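Search this site
Search for: Go

Sorting the block bin
Mar 29, 2018 | by Yurani Restrepo
Print | E-mail

I finally went through the block bin. It had been sitting under the bench since January with everything thrown in together, and every time I wanted a particular shape I had to dump the whole thing out on the floor.

The count came to 40 pieces, which is fewer than I thought. My first idea was to sort by color, since that is how most people would do it and how Giuliana Correa told me to do it when I called her. Color is fast. You can see the yellow ones across the room. But when I am looking for a block I am usually looking for a shape, and the color doesn't matter much to me.

So I started over by shape. I put a wooden board down on the blue work surface, so small pieces wouldn't catch in the holes, and worked through a few blocks at a time.
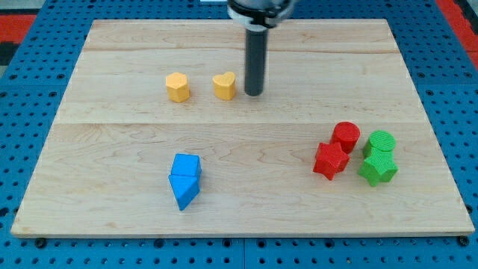 Squares and triangles were easy. Hexagons were fine too. Hearts gave me trouble because they don't sit flush against anything, so a tray of hearts holds maybe half of what a tray of squares holds. I ended up giving them their own tray and leaving it part empty.

The trays are from Hekport. I bought a set of 24 and one came cracked, so I have 23. I wrote to them and haven't heard back. They are shallow, and that suits me – I can see what is in each one without picking it up. The labels are plain masking tape and marker. I had a label maker once but the refills cost too much.

A few pieces had rough edges, so I went over them with fine sandpaper, some 200 grit I already had. It took off the worst of it. It also left the surface a little dull, so I would not do it to a whole set.

The trays are on the second shelf now, squares on the left and hearts at the far right. The old bin is holding extension cords. Giuliana wants to see it when she comes by and I expect she will still say color.

Print | E-mail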